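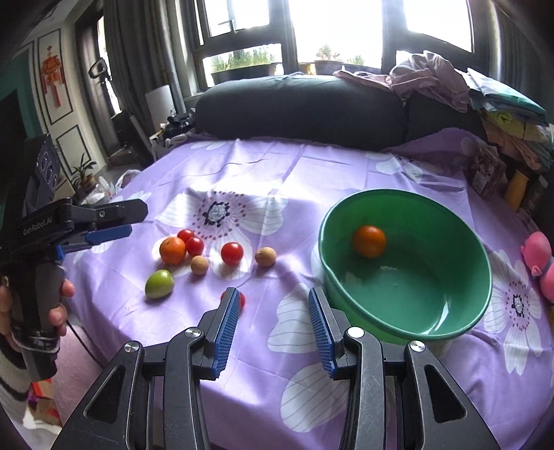

Hand-held grippers at the fruit and basin task, one orange fruit in the basin.

Stircombe Home Tasks Project
Equipment planning meeting: minutes

Present: Natalia Maldonado (chair), Ravell site lead, collection lead, data lead, workshop technician, finance officer, project assistant (minutes)
Apologies: Stircombe site lead (comments sent by email and taken under items 3 and 5)

The meeting opened at 10.05.

1. Minutes of the last meeting

Agreed as correct, with one change. Under storage, "cupboard" should read "cage". The data lead's action on file naming is closed. The action on the van rack is carried forward to the next meeting.

2. Where we are with kit

The technician went through the equipment list. All the present pairs of hand-held grippers are in use or out for repair, and there is no spare pair at either site. When one side of a pair fails, the session stops until a replacement is sent across from the other site.

Wear is mostly in two places. The blue grip pads lose their hold over time, and the joints work loose if they are not checked at the end of the day. Scratches on the black arms do no harm and need not be reported. The technician asked operators to stop sending notes about them.

Cables were discussed. The collection lead said operators working on low or soft surfaces tend to get the cable under an elbow or caught in the cloth. The technician can make up longer leads but would like to buy clips first and see whether they do the job.

3. What the next stage needs

The collection lead tabled the task plan up to June. It keeps the present household tasks (putting fruit and vegetables into a basin, folding, packing bags) and adds drawers and jars. Sessions will go on taking place in ordinary rooms, with people's own furniture and cloths left as they are.

To run the plan at both sites, 13 pairs are needed. The Ravell site lead thought this was the least they could manage with. The Stircombe site lead's email said the same, and asked for any new pairs to be split evenly.

The data lead asked for a set list of props. At the moment each operator brings what is in the house, so the fruit, the basins and the small items differ from one session to the next. The collection lead would prefer to keep it that way for the food and only fix the containers. After some discussion it was agreed to buy basins and jars in several sizes and colours, and to leave food to the operators, who can claim for it. Claims need a receipt. A bag of tomatoes that gets eaten afterwards may still be claimed for once.

The data lead also raised bright windows. In rooms where the operator faces the glass, everything beyond it comes out white. It was asked whether the budget should cover blinds. The chair said no: operators can turn the table or draw a curtain if there is one, and the guidance sheet will be changed to say so.

4. Quotes

Two quotes were in.

Contreras quoted £13,000 for nine pairs, with carry cases and delivery to one address. Spare pads and screws are priced separately. They can deliver within 18 working days of an order.

The second quote was for the Tollel, a bench-mounted arm with its own gripper. The finance officer explained that it had been asked for at the last meeting so that the two could be compared. One arm would take most of the year's money. The Ravell site lead said it would be useful for replaying tasks later on, but it cannot be carried up to a flat and would do nothing for the shortage. The technician noted that it would also need a fixed bench and a guard, neither of which is in the quote.

Agreed: to go ahead with Contreras for hand-held pairs and to put the Tollel on the list for next year. The data lead wished it noted that next year's bid should include the bench and guard from the start.

5. Budget

The equipment line stands at £18,000. The finance officer set out the spending as follows.

Nine pairs with cases: £13,000
Spare pads, screws and cable clips: £2,000
Basins, jars and other containers: £900
Left unspent: £2,100

The Stircombe site lead's email asked for the remainder to be spent on more pairs. The finance officer advised against it, as there is nothing set aside for repairs once the present cover runs out. The chair agreed with the finance officer. The remainder will be held for repairs and looked at again at the autumn meeting.

With the nine new pairs, and the older ones kept going as spares or for training, the technician expects to reach the 13 needed. This depends on the repairs now waiting. If any of those cannot be done, the technician is to tell the chair before the order is placed.

The new pairs arrive as an odd number and cannot be shared evenly. Ravell will have five and Stircombe four. The Ravell site lead offered to lend the extra pair when sessions there are light.

6. Cases and storage

The present bags are too soft. Pairs have been coming back with pads pushed out of place. The Contreras cases have cut foam and room for the cable, but they will not fit the lower shelf of the cage. The technician will raise the shelf.

Each case is to have a number on the lid and on both grippers, and both sides of a pair are to stay together. The project assistant will keep the signing-out sheet.

7. Training

New operators will have 2 hours with the kit before their first session, up from one. The fruit task is to be used as the starter, with small items such as nuts added in the second hour. The collection lead will write this up on one page.

8. Any other business

The Ravell site lead asked whether operators may use their own plastic bags for carrying props. Yes.

The heating in the meeting room was mentioned again. The chair will speak to the building office.

Actions

Finance officer: place the order with Contreras once the technician has reported on repairs.
Technician: report on repairs; buy cable clips; raise the cage shelf.
Collection lead: training page; list of containers to buy.
Data lead: change the guidance sheet on windows.
Project assistant: number the cases and set up the signing-out sheet.
Natalia Maldonado: reply to the Stircombe site lead on items 3 and 5; van rack; heating.

The meeting closed at 11.40. Next meeting at Ravell, date to be sent round.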